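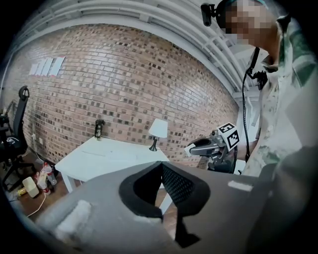
ok so we signed for the Tisberg space. brick wall, white ceiling, pipes right out in the open. I'm in love, my wallet is not

2,000 a month, heat included. old place on Gosano was the same money and had carpet. CARPET. in a workroom

things I learned about old brick this week: do not scrub it with anything wire. do not let your brother in law seal it with the shiny stuff. it sheds. you will be sweeping red dust till July

4 sheets of paper up on the wall so far. that's the whole decor budget right now. tape barely holds on brick btw, the rough ones just spit it back out. anyone have a tape they like?? painters tape was useless

was told poster putty. tried poster putty. putty is now part of the building

outlet situation: there's one down low by the floor and it's never where I need it. ordered 2 long extension cords from Chávez, the hardware place not the bakery, pickup after 4

lots of ppl asking about painting the brick white to match the ceiling. no. absolutly not. leave it red, the mix of tan and dark brown ones is the best thing in here

ceiling pipes staying white too. thought about black for like an hour. then priced the scaffold rental, 324 before tax, and suddenly white is great

next up is shelves. the Oltasstead ones if they ever restock, otherwise plain boards and brackets. drilling in the mortar not the brick, yes I know, you can all stop mesaging me

ok cords are in, gotta run before they close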